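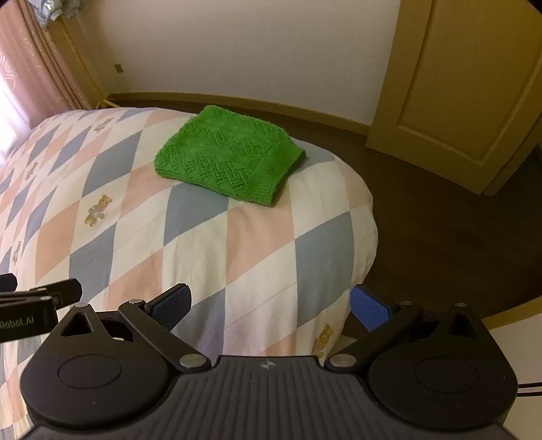
Fingers open, pointed at a folded green knit on the bed.

Recording folding examples at home with a hand-held gripper

I love collecting folding data! Cloth never lands the same way twice, so every take gives the model something new to chew on. We're after 3000 takes for Meireles, our garment-folding model, and I've worked out a routine that keeps them clean.

Setting up

Use a real bed with its everyday bedspread on it. Patterns and creases are welcome – the model will meet plenty of them later. Pick one garment and stay with it for 19 takes before you swap. Chunky knits are great to learn on because the fingers get a decent bite.

Open and close each gripper fully 3 times before you begin. Sânziana Chiriac, who cleans up our recordings, uses those closes to line up the two hands.

Recording a take

1. Lay the garment flat, front side up, with the hem toward you. Pull the sleeves or armholes out so the outline is easy to read.

2. Bring both grippers in with the fingers open and hold still for a breath.
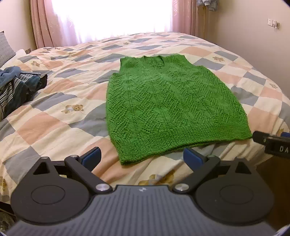 3. Take the hem near its corners, one gripper on each. Pinch both layers! If you only catch the front one, the back stays behind and you get a lopsided bundle.

4. Lift a little, carry the hem up to the shoulders and let go with both hands together. Go slower than feels natural.

5. Fold in half again, side to side, then back straight off and stop recording.

Fumbled a corner? Keep going and fix it with the grippers. Recoveries are gold, and Chi-keung Yang wants 300 of them in their own folder. Only throw a take away if you touched the cloth with your bare hands.

Between takes, shake the garment out and turn it a bit on the bed so the starting angle changes.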